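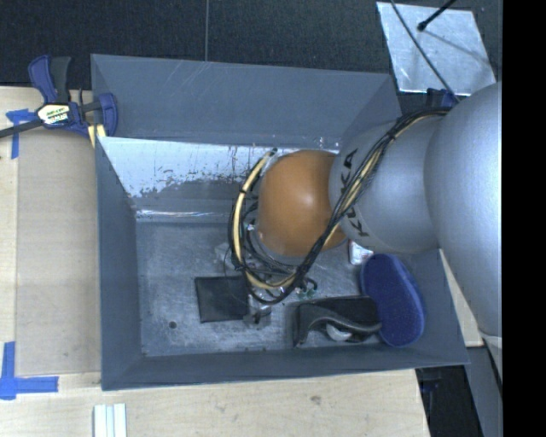 Bac de prise, bras KUKA, faisceau côté poignet

Partages 2 — Commentaires 26

picklab_76
Question règles internes. Câbles en externe sur le poignet, boucle qui descend dans le bac. On écrit quoi dans la procédure ? Chez Rukitz ils exigent un contrôle visuel du faisceau à chaque changement de lot. Ça me parait lourd.

Esfahani
Pas lourd du tout. Boucle libre au-dessus d'un bac métal = ça frotte un jour ou l'autre. Tour complet de l'axe 6 en manuel, vitesse réduite, et on regarde où ça tire.

mdr_grafcet
Pas d'accord. À chaque lot tu perds ta matinée. Une fois par semaine + après chaque collision, ça suffit. Et limiter l'axe dans le soft, surtout.

picklab_76
La limite d'axe on l'a. Le serre-serflex noir sur la boucle, vous le mettez au plan ou pas ?

Esfahani
Oui, position cotée. Sinon chacun le remet où il veut.

tole_et_cie
Et le bac ? Serre-joint au bord ok pour des essais, en prod non. Butées fixes. Le ruban bleu sur la table c'est un repère, ça tient rien.

mdr_grafcet
+1 pour les butées. Par contre le ruban reste utile pour voir un décalage d'un coup d'œil.

tole_et_cie
Si qqun le recolle de travers t'es bien avancé.

picklab_76
Bon — je note : faisceau hebdo, serflex coté, butées. La vitesse à 30 % pour le contrôle, ça va à tout le monde ?

Esfahani
Trop. Descends, et main sur l'homme mort.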